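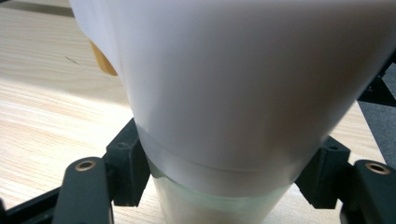
Hudcombe's spring fair is moving to the old cattle market, and I for one am chuffed to bits. The parish council put the notice up on the library door this week and I must have read it three times on my way in to return my books. For anyone who has spent a fair day squashed between the tombola and the church railings, this is very good news! The drinks stall is changing too: last year we had those flimsy little beakers that buckled as soon as you picked them up, and I've asked for something more like a big plain white cup, wider at the top than the bottom and with no printing on it, so the children can draw on their own. Whether I'll get my way is another matter.

The move has been on the cards for ages. Church Lane was fine when the fair was a cake table and a man with a donkey, but last year 1,381 people came through the gate (they gave out raffle tickets on the way in, so for once there's a proper number) and it was a crush from start to finish. My sister gave up trying to get her pushchair past the plant stall and went home without her geraniums. The cattle market has a hard floor, two gates and a roof over one end, so if it rains we can all huddle under there with the brass band.

Rocío Ojeda is running the whole thing again, bless her, and she told me when I bumped into her outside Strand that pitches are going fast. "I had eight left on Monday's list and I've got two now," she said, and then had to dash off to take a phone call about portable toilets. Strand, by the way, is the shoe shop and not the hairdresser's, which closed, and you can pick up a stallholder form from the counter there. Bileva café has them as well, next to the till.

Not everybody is happy. A few of the Church Lane lot have told me they'll miss having it on the doorstep, and I do see that, especially for the older ones who used to bring a chair out and watch it all go by. The Kastance minibus will be doing a run from the bottom of the lane to the cattle market and back all afternoon, free of charge, and you don't need to book. It takes wheelchairs, but do tell the driver if you want help with the step at the other end.

The dog show is staying, hurrah, with a new class for the waggiest tail. The duck race isn't, as there's no stream up there, but I'm told it may come back in June as its own little event by the bridge. Cakes for the cake table can be dropped off from nine in the morning, and please put a label on saying what's in them! Last year we had a lovely-looking sponge that not one person dared buy because of the nuts question.

Parking is in the field behind the market, and it's two pounds a car. I'll be on the plant stall till lunch and then wandering about with a sausage roll, so come and say hello.

14 shares
6 comments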